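Shoe handling at Forsyth

The Forsyth returns hall in Tultthorpe sorts and repacks footwear. Its first robot cell, built by Prorkar, started work in December with a staff of 40 in the hall. The arms took over lifting shoes into boxes, a job once done by hand up to 950 times a shift – and sore wrists were a common complaint!

Sneakers are gripped by the sides, near the laces.

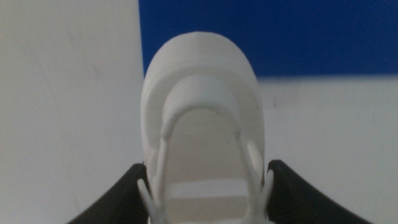
Former packers now check stitching, teach new grips and run the cell themselves, after 16 hours of paid training. Many have moved to day shifts, a change they had wanted for years.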